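Most comparisons of grippers are run on a clean bench with a block, a mug and a tennis ball. I think they tell a buyer very little. At Stirnley we spent April trying two hand-held units, one from Vahidi and one we built ourselves at Warnolcombe, and the bench scores were so close that I could have picked either.

Both managed 100 picks out of 100 on the wooden block. Lakmal Howlader wanted to stop there and order the cheaper one. Sanaa Sqalli asked for the same trial on clothes and bedding, in a bedroom, with daylight coming in at the window. Folded cloth has no fixed edge. It slides, it bunches, and a pair of straight parallel fingers either gets a layer or gets three.

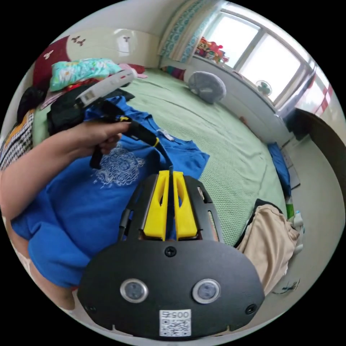 ## What the bedroom told us

We logged 767 attempts on soft things. The Vahidi unit got a single layer 70 per cent of the time. Ours was well behind, and the reason was dull: our fingers were too thick at the tip to get under a fold. The block had never shown it, as a block doesn't care how thick your fingers are.

Light mattered too. On the bench we had two lamps and plain grey card. With a bright window on one side and dark clothing on the bed, our tracking dropped out far more often than the bench had led us to expect. Changing the exposure settings helped a bit. Moving the cameras further apart would probably help more, but we haven't tried it.

The usual objection is that rooms can't be repeated. Lakmal makes it every week, and he has a point. A T-shirt never lands the same way twice, so two units never face quite the same task. My answer is to do more attempts and accept a rougher number. I would take a rough figure for the job I need done over an exact one for a block.

I would still keep the bench test. It takes a morning and it catches loose screws and bad calibration. It should come first and it shouldn't decide the purchase.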